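Rewrote the house rules for the robot cell at Cimden this month. The old ones ran to 6 pages and had a section on fax numbers. A thread, for the three of you who enjoy this sort of thing.

Rule one: whoever is at the keyboard is in charge of the stop button. It should be within reach of a hand, preferably their own. "Yi-an was near it" has been retired as a safety measure.

Rule two: speed limit goes on before the first run of any new program. Yes, even if you only changed one number. Especially if you only changed one number.

Rule three: check the tool fitted is the tool the software thinks is fitted. The arm has great confidence in whatever you told it last August.

Rule four: bolts get checked before the arm is powered, and you initial the sheet. Edileuza Nogueira found 127 initials on ours in the same pen, same slant, clearly same afternoon. Impressive work.

Rule five is for pushing tasks. Set a minimum tool height above the board and put it in the controller – a sticky note is not a limit. 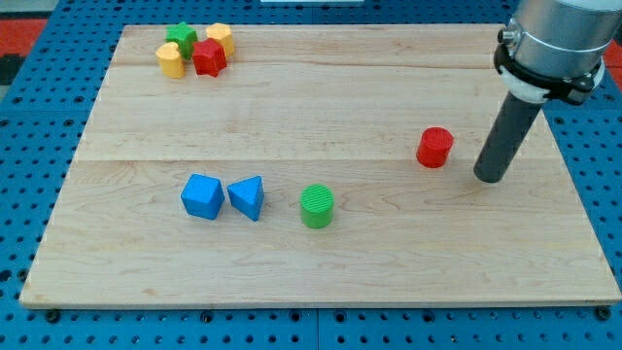 Rule six: nobody reaches in to straighten a block while the arm is live. Stop it, move the block, step back, start again. It costs you a few seconds and you get to keep the hand.

Comments to me by the end of the month please. Khan has already sent 6, all about the font.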